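Clearing the kitchen table, and keeping it cleared

There are two kinds of household. One eats at the kitchen table. The other eats around it, with plates balanced on the gas bill and an elbow in somebody's spelling homework. We were the second kind for years, and I'm setting down what got us most of the way into the first, along with a few things readers have sent in.

Start with a box

Every tidying book will tell you to sort first and buy storage later. I have tried this. What happens is that you sort beautifully, make neat heaps, and then have to put supper on top of them. Get a box first. Any box will do to begin with, so long as it lives within reach of the table and has no lid. A lid is an invitation to stack things on the lid.

Fabric boxes are kinder than plastic ones, both to the furniture and to shins. If yours has a divider, use one half for things that will be wanted again today and the other for things that belong in another room. Empty the second half on your way to bed. If you skip a night the halves begin to merge, and after a week you own a bag of rubbish with handles.

Paper goes upright

Flat paper breeds. Put one letter down and by teatime it has a takeaway menu and a parish newsletter for company. Keep one stiff folder, stand it on its edge against the box, and put every sheet that comes into the kitchen straight inside. Stood up, it takes hardly any room and you can't put a mug on it. Go through it once a month with the recycling bin beside you. My last clear-out of the dresser, before the folder, came to 592 sheets, and I kept 40. Two of those were guarantees for a toaster we no longer have — I am sentimental about toasters.

Pens

A pen left lying down will roll under the cooker. I have no science for this, only a torch and a long ruler. Stand them in a cup, and choose a cheap bright one so that nobody pours squash into it. Plastic is fine and survives being knocked off the table by the cat.

Keep the cup mean. Ladi Akande, who taught infants for most of her working life, allows one pen per person and one spare. Try each on the back of an envelope before it goes in, and throw the dead ones out at once instead of returning them to the cup to see if they improve.

For marker on a wooden table, try a dab of surgical spirit on cotton wool, on a hidden patch first if the wood is varnished. Wipe, turn the cotton wool over, wipe again, then go over it with a damp cloth. On bare wood you may just have to come to terms with it.

Pasta, while we are at the table

Edith Rengifo wrote to ask what to do with the ends of packets. Tip them into a small bowl and leave it where you can see it, and you'll use them up. Put them back in the cupboard with a clothes peg on the bag and you will find them in July, spread along the shelf.

Mixed shapes can go in the same pan if you put the thick ones in first and give them a couple of minutes' start. Allow 200 grams dry for 2 people, or for one person who has been gardening. Short shapes are also handy for children who need occupying, for counting or threading, though anything that has been threaded should be retired from cooking.

The evening sweep

Before the cloth comes out, go once round the table with the box under your arm. Things for today in one side, things for elsewhere in the other, paper in the folder, pens in the cup. It takes less time than the kettle. Do it even when the table looks fine, and particularly when visitors are due, as visitors bring things and put them down.

Gediminas Uibo asks whether the box itself may stay on the table. Purists say no. I say yes until supper, provided it keeps to one end and you can still find room for a bowl and your elbows. 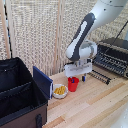

At supper it goes on the chair nearest the door, where it gets in the way just enough that someone will carry it upstairs. If your chairs are all spoken for, a low stool does the same job. Avoid the floor, unless you want the cat in with the pending half.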